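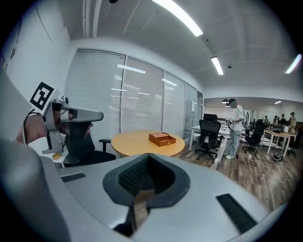

The box had been my aunt's, and before that it had belonged to somebody in Karaki who owed her money. That was how she told it, anyway. She told it four or five different ways over the years and the only parts that stayed put were Karaki and the money.

I inherited it in August, along with a coat that didn't fit and 23 jars of plum jam. My brother got the apartment. I want to be clear that I wasn't bitter about this. I had been promised the box since I was six, when I used to sit under her kitchen table and work the little latch open and shut until she told me I'd wear it out. It's a brown wooden thing, nothing carved on it, hinged lid, one compartment inside. You could keep letters in it, or buttons, or a sandwich if you weren't picky.

So I took it to work. I know! But my place was full of jam, and the office had a round table that we never used for anything except birthday cake, and I thought I'd put the box there for a day and then find it a proper home. I worked at Gavau back then, in claims, on the side of the building with all the windows and the blinds nobody was allowed to adjust (there had been a dispute). I set it down in the middle of the table, opened the lid and went to get coffee.

When I came back there was a key in it.

Just a key, small and flat, the kind you get with a cheap suitcase. I asked the room whose it was. The room said it wasn't theirs. I left it where it was, figuring the owner would turn up, and got on with a water damage claim from a bakery in Zarnari that wanted 900 for a rug. Who has a rug in a bakery? I was still arguing with them at five.

Next morning the key was gone and there was a bus ticket in its place, one way to Vundska. The ticket had been punched, so it was no good to anyone, but I turned it over a few times and my stomach did something odd. My aunt was from Vundska. She left at 19 and never once went back, and she never told us a different version of that story because she never told us any version at all.

I should say that I'm not a person who believes in things. I don't read horoscopes. I once returned a lucky bamboo. But I sat there in one of the black chairs with my coat still on — lights humming away, the blinds all shut — and I said, quietly, so accounts wouldn't hear, "What do you want?"

Nothing, obviously. It was a box.

I closed the lid that night and pressed the latch down with my thumb until it clicked. I had a bad sleep and ate jam out of the jar at three in the morning. When I got in, the lid was up again and the inside was empty, which annoyed me more than the ticket had. I'd gotten used to being given something. I stood there feeling like a kid whose advent calendar had a blank window.

Then I thought, well, maybe it's my turn.

I didn't have much on me. I went through my bag and found gum, a dead pen, and the last postcard she'd sent me, which I'd been using as a bookmark since the funeral. It had a picture of the sea on it, and on the back she'd written that the weather was fine and that I should call my mother. I put it in face up. It was a little too long for the compartment and I had to bend one corner, and I said sorry when I did it, out loud, and the man from accounts looked over and then looked away.

I asked my boss for three days off. She wanted to know if it was a family thing and I said yes, I thought it probably was. The fare to Vundska came to 670, more than I'd spent on any trip in years, and I paid it before I could talk myself into waiting for spring. Then I called my mother.

"Did she ever say what street?" I asked her.

My mother was quiet for so long that I checked the phone.

"Get a pencil," she said.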